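Speaker notes – "Cooking small", Braltar Library, Sat 26 September

Opening
Say hi, wait for the stragglers, then get going. I moved from a big house in Menano to a two-room place in Randano back in May, and I thought I'd never cook properly again. (Pause – somebody always nods here!)

Slide 2: What I gave up
The full-size stove, the double sink, more than 3,000 recipe clippings. I kept 2 good knives. Tell the Daher market story, but keep it short this time.

Slide 3: Shopping for one
Buy half a cabbage. Ask for 2 chicken thighs at the counter, they really don't mind. Freeze bread in slices. Hands up – who throws out parsley every single week?

Slide 4: Little ovens
I love a toaster oven, and I could go on all night, so watch the clock. Mention preheating, and turning the tray halfway. Rack position matters more than people think. 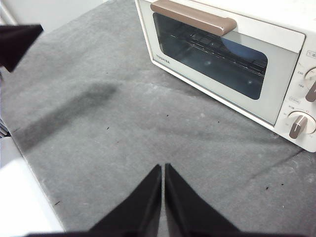
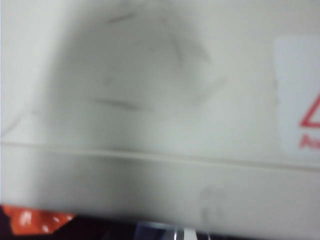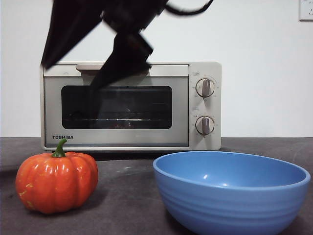
Slide 5: Three suppers
Baked feta with tomatoes, stuffed peppers, sausages with apple. Read out the pepper one slowly, people like to write it down. Then questions, and hand out the recipe sheets by the door.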